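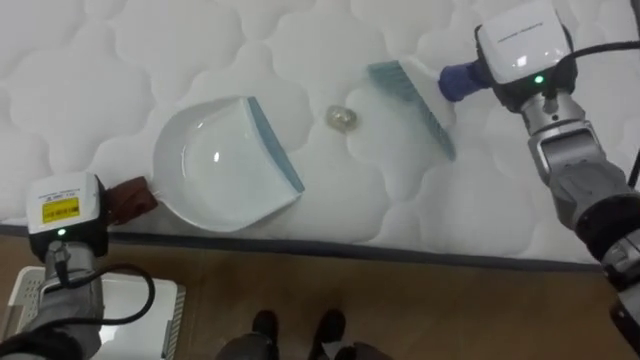
Matratze mit Kehrschaufel reinigen, taugt das was?

steppnaht80, 21:14
Im Prospekt von Folberg steht, man solle die Matratze einmal im Monat mit Handfeger und Schaufel abkehren. Klingt für mich nach Beschäftigungstherapie. Bei so einer Wölkchensteppung sitzt der Kram doch in den Nähten, da kommt kein Feger hin. Eine Schaufel mit hellblauer Gummilippe ist vorhanden.

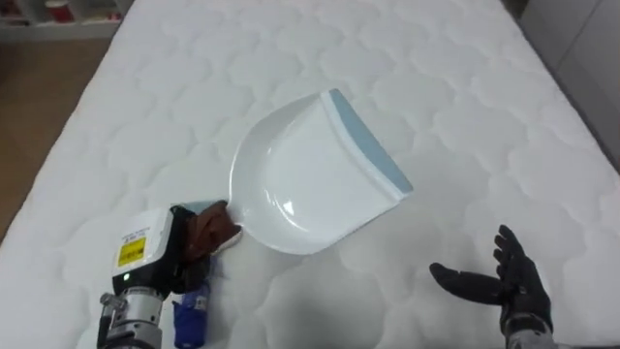 Menaka Kumarasinghe, 21:40
Sehe ich anders. Krümel und Fussel gehen damit prima weg, man muss nur längs der Naht fegen und die Lippe fest andrücken. Der Sauger zieht mir immer den Bezug mit hoch.

steppnaht80, 21:52
Krümel, ja. Und Staub? Milben? Den Feger nimmt man ja sonst für den Fußboden.

Shahnaz Pramanik, 22:05
Dann kauf halt einen zweiten fürs Bett. Milben kriegst du mit keinem von beiden raus, da hilft Bezug waschen. Was grob ist, sammle ich vorher ab und werfe es in einen Korb neben dem Bett. 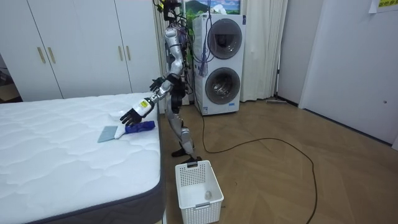

Matratze, davor der weiße Gitterkorb

steppnaht80, 22:11
Ein Korb mit Löchern für Krümel. Na dann.

Shahnaz Pramanik, 22:19
Für Grobes, hab ich geschrieben. Bettwäsche kommt auch rein.

Menaka Kumarasinghe, 22:30
Wichtiger finde ich, dass die Matratze direkt auf dem Parkett liegt. Da würde ich eher drunter nachschauen als oben fegen.

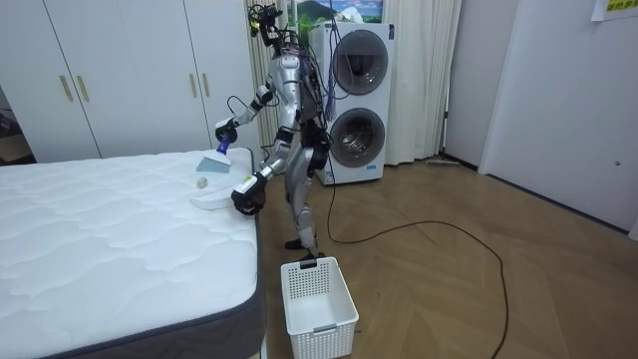

Nachtrag: Matratze ohne Gestell

steppnaht80, 07:48
Lattenrost kostet bei Hilthorpe 94 Euro, mir zu viel. Ich stelle sie tagsüber hochkant, ob das reicht, weiß ich nicht. Am Fegen zweifle ich weiterhin.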